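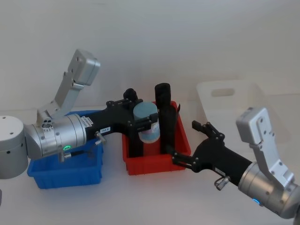

Week five of the student robotics project at Clodham. Our team is me, Mei Nakamura and Hicham Ouazzani. The task we drew is sorting with two arms, a blue bin and a red bin.

The rule sheet says both arms have to take part in every run. You can't let one do the work and park the other. That rules out the program we wrote in May.

Mei does the left arm, I do the right, Hicham keeps the log and runs the stop button. We swap on Fridays so everyone can pass the practical.

First problem was speed. At 700 mm per second the left arm swayed when it stopped, and the grip went off center. We dropped the speed and added a 2 second pause before the fingers open. Slower, but the log looks a lot better.

Second problem was the right arm's start position. We had it too close to the bin, so the planner kept refusing the path. Zineb Belkadi from the Amden team told us to save a waypoint higher up. We did, and the refusals stopped. 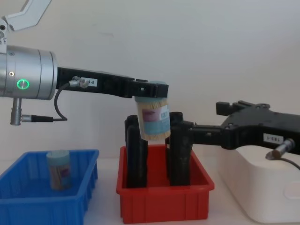
Toothpicks over the red bin, right gripper open underneath.

Score so far: 12 clean runs out of 16. Three of the misses were bad grips. The other one was me loading the wrong file.

Demo is 10th June. Before then we need to clean up the code, get the log into one table and write the two pages on safety. If anyone from last year still has their report template, please send it to Hicham.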